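4/2/22, bench notes, laundry task

Spent the session on cloth again. Panya O. and I reset the pile between attempts, Apinya kept the log. The question from the last review was whether any part of the bedroom chore list is ready to hand to the arm, and Rattana wants a yes or no per chore, so I am writing down what I have on picking up and sorting fabric.

Demonstrations first. We now have 67 usable ones with the hand-held gripper. Shakuntala threw out the ones where the operator dragged the cloth sideways instead of lifting it. I agree with her on all but two and have asked her to put those back. Drumora is the policy trained on this set, Vudow is the old one from November.

Single item on a bare table: Drumora is fine. Either finger pad gets under a fold and the lift is clean. Vudow still pinches air if the fold is lower than it expects.

Mixed pile: not fine. The policy finds an edge and closes on it, but it has no good idea which piece the edge belongs to. Plain colors next to prints go better than prints next to prints. Two white patterned pieces touching each other is the worst case, and it will happily take a corner of each.
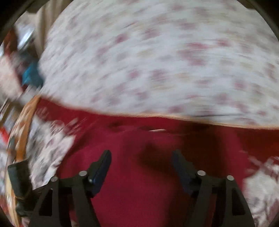 Gripper open over the red fabric, floral piece behind. Heavy blur outside the fingers.

Blur is the other thing. Apinya went through the wrist video and flagged 1053 frames where the print can't be read at all. The fingers stay sharp because they travel with the camera, so the frames pass our sharpness check when they shouldn't. The check needs to ignore the bottom of the view. Panya T. says masking the gripper is a small change in Vidia and he'll do it.

Also slow down. People demonstrating move at the speed they'd fold at home, and it's too fast for this exposure. Asked everyone to pause before closing the fingers. Pausing adds up to 90 seconds to a full pile. I can live with it.

Answers for Rattana as of now:
Pick up one item from the table: yes.
Empty a mixed pile one item at a time: no.
Sort whites from colors: no, prints confuse it.
Fold: haven't tried since the Sutanto pads went on.

To do
- mask gripper, rerun sharpness check (Panya T.)
- restore the two demos (Shakuntala)
- collect to 200, at least half with two prints touching
- spare pads, the left one is starting to peel on my unit
- ask Rattana if socks count as sorting or as their own chore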